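Arboleda Canyon Road and North Campground Reopen for the Season

Visitors can again drive the full length of the park road and stay overnight at the upper end

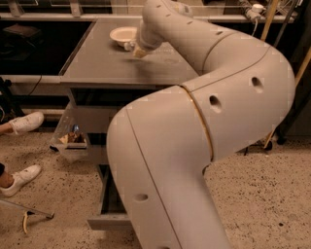 A reader of the park newsletter wrote in last winter that the drive to the upper canyon was the main reason to come to Arboleda at all, and that a two-hour walk from the locked gate was more than most families with small children would try. Letters along those lines made up much of the mail the park office received while the road was closed.

ARBOLEDA – The upper section of Canyon Road in Arboleda State Park is open to cars, motorcycles and bicycles again, and the North Campground is taking reservations through the end of October. The road had been closed above the Plumik Creek bridge while crews replaced the culverts and rebuilt the shoulder on the two tightest curves.

The road climbs from the south entrance to the overlook at Rultcombe Pass, elevation 3,804 feet. Pavement is continuous as far as the overlook. Beyond that point the road turns to gravel and remains closed to all vehicles, though hikers and horses may use it.

Trailers and motor homes longer than 24 feet are not allowed above the Plumik Creek bridge. Drivers towing longer trailers can leave them in the gravel lot at the south entrance for the day. Overnight parking in that lot requires a permit, available at the entrance station.

North Campground

The campground has 41 sites, most of them under tall pines on the east side of the creek. Four sites next to the restrooms have level pads and paved paths. Drinking water is available at the loop entrance. There are no hookups and no showers. The dump station is at the South Campground and can be used by anyone with a current camping receipt.

Sites can be reserved online or by phone. Those not reserved by 2 p.m. are released at the entrance station on a first-come basis. Quiet hours begin at 10 p.m. Generators may be run in the morning and late afternoon only.

Campfires are permitted in the metal rings unless a fire restriction is posted. Firewood is sold at the entrance station. Please do not bring wood from outside the county.

Trails

The Filtora Falls Trail starts at the upper end of the campground and gains over 700 feet on the way to the lower falls. The footbridge at the first crossing is open. The second crossing has no bridge, and hikers should expect to step across on rocks in late summer or wade in spring. Dogs are allowed on leash as far as the first bridge.

The Rim Trail from Rultcombe Pass is open for its full length. Snow often stays on the north-facing stretch into June, and the pass road may close for short periods after a storm.

Getting there

The south entrance is on the county highway, nine miles past the town of Arboleda. The last gas station is in town. Cell service ends shortly after the entrance station and does not return until the overlook. Paper maps are free at the station and are also kept in the box at the North Campground.

Current road conditions are posted at the entrance station each morning by 8 a.m. and recorded on the park information line.

Contact: Arboleda State Park, Visitor Information Office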